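Bench notebooks > Usstead workshop > Writing board and desk bits

March, 3 pm. Entry by whoever had the pen

Back on the little whiteboard. The line of verse on it is 昨夜西风凋, "last night the west wind withered", and then the poet gets to the trees and we get to the end of the board. Seventy cents' worth of extra width would have fixed that. Prudis sells the next size up and I have put it on the wish list, where things go to rest.

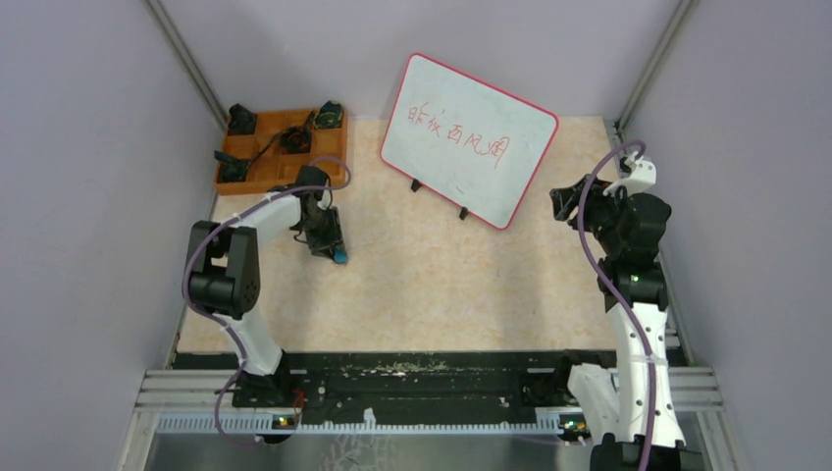
Red-rimmed board with the line on it, divided tray at the back left.

Tried to settle on a stand. The wire kind folds flat and weighs 60 g on the kitchen scale. Grabowska's catalogue calls the colour "moonlight". It's grey.
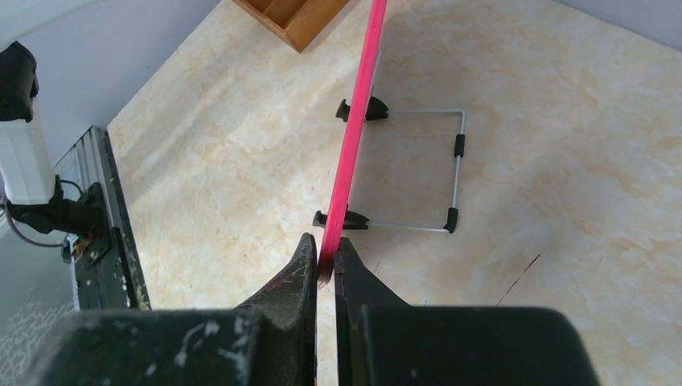
Does the wire stand need its rubber bits?
Keep them on. Bare wire skates on a smooth top and scratches it, and spares from Balberg come in bags of 400, so we'd be set until retirement.

Tray next. Four black things in it and a good many more compartments than that, so there's no excuse for the cord wandering over the dividers. Coil it, tie it, put it back. I've written this in the notebook 3 times now and my handwriting gets worse each time. 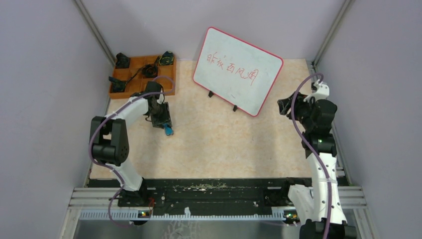
Orange tray and board, old smudges still showing on the white.

To do: proper board cleaner, a cord tie, second half of the poem.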